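Reprise du hockey après une luxation de l'épaule : 14 semaines, c'est sérieux ?

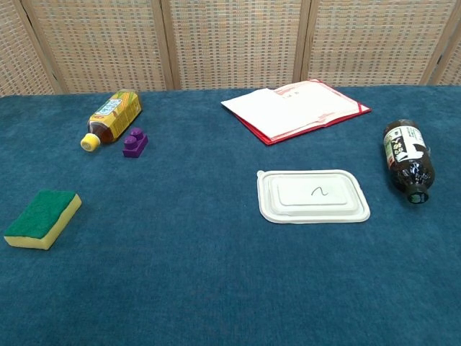
Tapis bleu et paravent tressé

Ermelinda Cunha, 2021-02-19
Je joue ailière en loisir. Mon club me promet un retour en March, pardon, en mars, grâce au programme Dranetti. J'ai des doutes – quelqu'un l'a suivi ?

Ruairi Haldane
Un délai annoncé sans avoir testé ton épaule, je n'y crois pas. Demande à ton kiné sur quels critères il autorise les contacts : force, amplitude, appréhension. S'il répond par une date, change de kiné. J'ai repris trop tôt et j'ai rechuté au bout de 2 matchs.

Dinesh Vishwakarma
Moi ça a marché, enfin je crois. 800 euros quand même – les élastiques étaient en plus. Pour les mises en échec, vois avec le chirurgien.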